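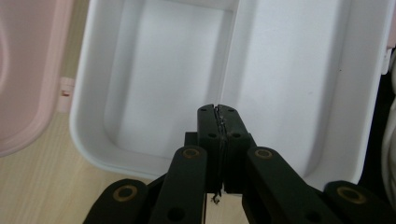 Fanumholm Small Sorting

README, updated 10 November 2025

Welcome! Fanumholm Small Sorting is an open collection about the little stuff of everyday life and the boxes we keep it in: string, wire, clips, caps, spare hooks, and the divided containers that (with luck) stop all of it from turning into one big knot. If you have ever opened a drawer looking for a single twist tie and come out with nine things attached to it, you already know why we love this subject.

What's in it

The collection holds 866 short recordings of sorting and putting away, each with one or two stills and a plain-text note. Most take place at a table, with an open container and something small going in or coming out. Notes are written in everyday words, so you can search for "string" or "lid" and get somewhere.

Folders

desport/ – thin and bendy things: string, wire, cord, elastic
kiltus/ – containers, lids and dividers
jang/ – small hard things: caps, clips, washers, beads
notes/ – one text file per recording, same name as the recording
index.csv – start with this one

The kiltus folder is my favorite. Divided boxes are much more varied than you'd think! Some have even little squares, some have one long channel and a couple of odd pockets, and the layout changes how people sort. A long channel invites long things. A narrow pocket fills up with whatever didn't fit anywhere else.

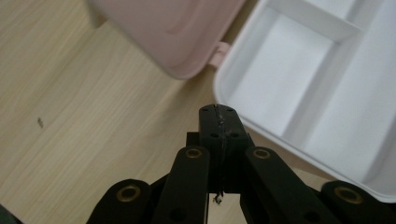

White compartmented container and pale pink lid on a light wooden surface (kiltus/).

How the notes work

Each note has three lines: the thing, the container, and anything worth knowing. We name colors by eye, so "pale pink" in one note may be "light rose" in another. If we couldn't tell string from wire, the note says "thin strand" and leaves it there. Please keep it that way in your own edits – a vague word is fine, a wrong one is a pain to find later.

Size and limits

Recordings run up to 90 seconds, and many are closer to 30. Tabletops are mostly wood, and white containers are far more common than any other kind, so go easy on conclusions about color. There are no labels for weight or material.

Adding your own

Yes, please! We'd love to get to 1,000 recordings, and thin strands are still the thinnest folder (sorry). Put the new file in the right folder, write the note, add a row to index.csv and leave the existing file names alone. If your container has a lid, mention it in the note even when it's off to one side.

Known gaps

– Stacked trays are missing completely
– A few jang/ notes still say "bit" where they should say "bead" or "cap"
– Round containers with dividers: we have two and want more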